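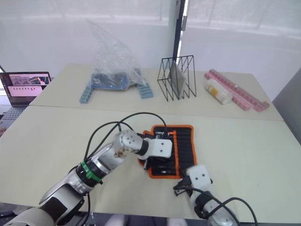

I've had the Ploton two-arm kit on my bench since June, and I finally feel ready to say something useful about it! I bought it to record examples for a folding and rolling policy, and my test job is a black tool roll with orange piping. Cloth is a mean choice, I know, but the stitched slots give the fingers something to find.

The good stuff first. The boxy white grippers are easy to drive, and I got 38 keepable episodes on my first afternoon (200 by the end of the week). Each one runs 30 seconds or so of trimmed footage, and the Skiltgate recorder lets you bin a bad take with one key, bless it.

My gripe is the cables. They loop up over the arms in big black curves, and I had to slow the wrist moves way down before I trusted them. Also, 60 pages of manual and not a word on naming your episodes?

Still, I'd buy it again. Four stars, and I'm starting on the rolling-up half next.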